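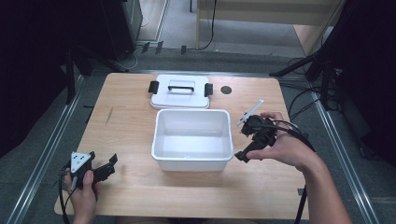
Manju Vishwakarma wrote to say that my July post on sulfite was wrong about one thing: free SO2 should be read before racking and again after, and a single reading taken from the carboy neck is close to useless. Fair point. I had been sampling from the top 3 inches and treating the number as the whole batch. I pulled samples at two depths this week and the readings did not match, so the July numbers should be ignored.

Home Batches Notes Equipment Links Contact

Nov 17, 2024

The rest of this post is the racking log for the Olletti batch, with the corrected procedure.

Olletti is the name I gave the red from the second grape order. It finished primary at 16 days, which is slow for my cellar. I pitched cool and did not warm the must until the cap had formed. Gravity held at the same reading on three consecutive mornings, and I pressed that evening. Press fraction went into its own jug and has stayed there. It is harder and more bitter than the free run, and I have not decided whether any of it goes back.

Malolactic was started with the Stalent culture, added after pressing. I have used it on two earlier batches. It starts late and then runs without much attention as long as the room stays in the high sixties. Chromatography on paper showed a faint malic spot at the first test and none at the second. I waited another week before adding any sulfite. Going in early with sulfite is the usual way to stall malolactic, and I did that on the Tripathi batch last year. That wine is still sharp.

Procedure as it now stands:

Draw one sample from the upper third and one from the lower third with a clean thief. Test both. If they differ, average them and write down both values anyway. Measure pH on the same day with a meter that has been calibrated the same day. Work out the addition from the pH and the averaged free SO2. Dissolve the metabisulfite in a little cool water, put it in the bottom of the receiving vessel, and rack onto it. Test again the next day.

Putting the solution in the receiving vessel is the part I had backwards. I used to add it to the full carboy before racking and stir with the handle of a long spoon, which mixes poorly and pulls in air. Racking onto it does the mixing with no extra step.
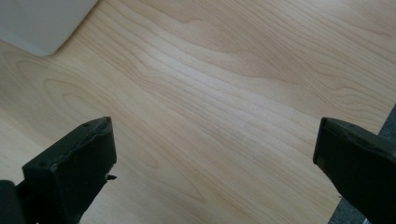

Maple or birch, by the look of the grain.

Losses. The log is kept by weight, because marks on glass are hard to read through red wine. I weighed the carboy before and after on the Vonitz scale and came out 846 grams short, counting the lees left behind and whatever stayed in the hose. Some of that was my fault. I lifted the cane too early, lost the siphon, and did not restart it. With a tipped carboy and a wedge under one side I would expect to leave less.

Topping up was done with last year's wine from the same grape. I know people who use glass marbles for this, and I have tried them. They work. They also have to be cleaned one at a time, and they are unpleasant to get out of a narrow neck. I would sooner use wine.

Taste at racking: thin in the middle, decent acid, some reduction on the nose that was mostly gone after ten minutes in the glass. I am not going to treat the reduction. Racking with a little splash is usually enough at this stage, and copper is a correction I want to avoid when the wine is this young. If it is still there at the next racking I will run a bench trial on a small sample first.

Oak is the open question. I have medium toast cubes left over, enough for a light dose. The plan is to split the batch, oak the larger part, leave the rest plain, and compare them after 8 weeks. Both parts will be kept at the same free SO2 so that the only difference is the wood. Contact time on cubes is slow, so tasting every few days is not useful and costs headspace.

Next entry will have the readings from both depths in a table, along with the repeat test on the press jug. I have ordered new reagent for the titration, as the old bottle has been open for over a year and I do not trust the end point anymore. The readings in this post were taken with it.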